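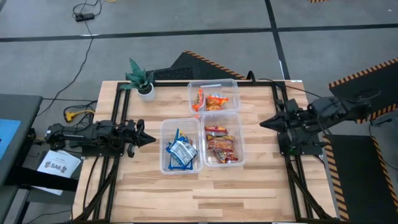 Fig. 1. Snack bags in clear bins, Plemstead trial.

Our question was whether see-through bins make a snack shelf easier to keep sorted. The Olora guide claims they do. I doubt it, and 8 shoppers is a thin sample.
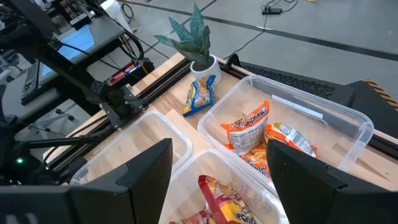
Fig. 2. Orange noodle packages in one bin, snack bags in another.

Noodles were easy to name through the plastic. Folded chip bags were not, and 3 of the 8 asked for labels anyway. A cardboard box with a marker might do as well.

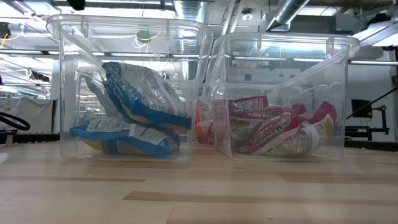 Raimonds Org disagreed in his review: labels go stale by March, and clear walls don't. We never tested that.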